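Toy block

A toy block is a small solid piece of wood, plastic, foam or other material that is made to be stacked, sorted, lined up or knocked over by children. Blocks are among the oldest manufactured toys still in common use. They are sold loose, in bags, in tubs and in fitted trays, and are found in homes, preschools, waiting rooms and libraries.

Toy blocks differ from construction sets in that most of them have no studs, pegs or sockets. They stay in place by weight and friction alone. The surface they are used on therefore matters more than it does with interlocking toys, and many classrooms set aside a board, a low table or a section of bare floor for them.

Materials

Hardwood was the usual material for most of the history of the toy. Maple, beech and birch are still common. These woods are dense, have a fine grain and do not splinter easily at the edges. Softwoods such as pine are cheaper and lighter but dent sooner.

Plastic blocks are either hollow or solid. Hollow blocks are made in two halves and joined, or blown in a single piece, and are light for their size. Solid blocks are heavier and make less noise when they fall on one another. The finish may be glossy or matte. Matte blocks grip each other a little better and show fewer fingerprints, although they hold dust and crayon marks more than a glossy block does.

Foam, cork and cloth-covered blocks are made mainly for infants. Rubber blocks are less common and are usually sold for the bath.

Shapes

The cube is the most familiar form. Unit block systems are based on a rectangular piece, with the other pieces cut to a half, double or quadruple of its length. Ramps, arches, half circles and cylinders are usually added in smaller numbers.

Prisms with three, five or six sides appear most often in sorting sets, where each shape is matched to a hole or a printed outline. A pentagonal prism stands firmly on either end face. Laid on one of its sides, it comes to a ridge at the top and makes a poor base for stacking. Sets for younger children have rounded edges and thick proportions, which make the pieces easier to pick up and less likely to chip.

Color

Early wooden blocks were left bare or had letters printed on the faces. Painted and dyed blocks became common later, and plastic blocks are normally colored all the way through. Yellow, red, blue and green are the standard colors in low-priced sets. In some sets each color belongs to one shape, so that a child may sort by either and reach the same result. In others the two are mixed on purpose, and sorting by color gives different groups from sorting by shape.

Sets and storage

Small sets contain 12 or 16 pieces and are intended for one child. Classroom sets may hold up to 300. The Vendeven sorting set is sold with a shallow tray, while Plustero blocks come in a tub with a carrying handle. Open shelves are preferred in many preschools, with a paper outline of each shape fixed to the shelf – a method that also serves as a sorting task at cleanup time.

Play surfaces

Carpet is quiet but uneven, and tall stacks tend to lean on it. Tile is level but loud. A wooden board gives a flat, firm area with a clear edge, and can be placed over a table whose own top has holes or grooves.

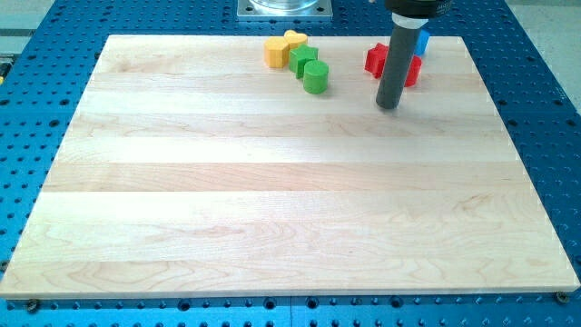 Sarpong, January

Yellow plastic blocks on a board of glued maple strips. The board rests on a blue perforated metal table.

Boards of this type are made by gluing narrow strips edge to edge, and small differences in tone between the strips are normal. A board that is not fastened down may slide when a child leans on it.

Care

Plastic blocks can be washed in warm water with dish soap and left to air dry. Hollow blocks should not be soaked, as water can enter at the seam. Wooden blocks are wiped with a damp cloth and dried at once. The Wodus care leaflet recommends checking wooden pieces every 6 months and sanding any rough corners by hand.

See also: Alphabet block, Shape sorter, Stacking toy, Unit block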